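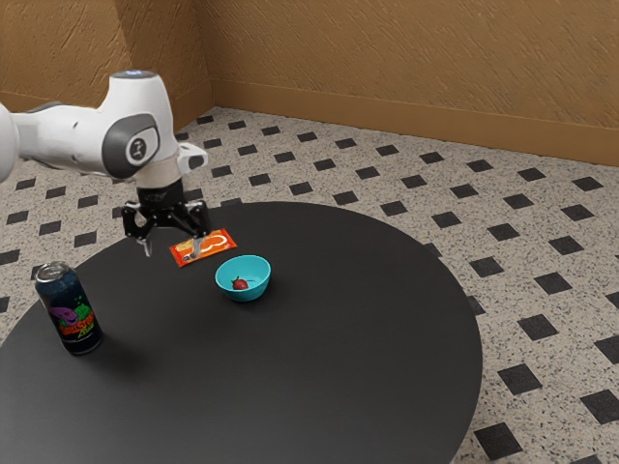
Snack wrapper on the round table

Drikden Breakfast Club: progress report to the Farberg Fund, 12 Mar 2018

The second payment of 2,000 pounds arrived and has gone on food, hall hire and a new fridge. Attendance is up at the Pringle Road hall. I would be careful with that. We started counting younger brothers and sisters this term, and the old sheets left them out, so part of the rise is only paperwork.

Teachers say the children are more settled before lunch. They may be. They were also told what we hoped to find before they filled in the form, and only 3 of the 15 forms came back with anything written in the comments box.

Fruit is still the weak spot. Dorkura delivers it late most weeks and we end up buying toast bread instead - dearer per child, and not what the grant was for.

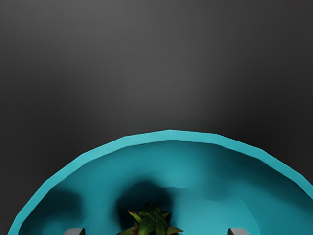
Skye Carnegie thinks I am being too gloomy and wrote back on the draft that parents would not keep getting up early for something useless. Fair enough, but free childcare would bring them in as well.

We have 1,000 pounds left to last until July. I would sooner spend it on a second fruit supplier than on the printed survey.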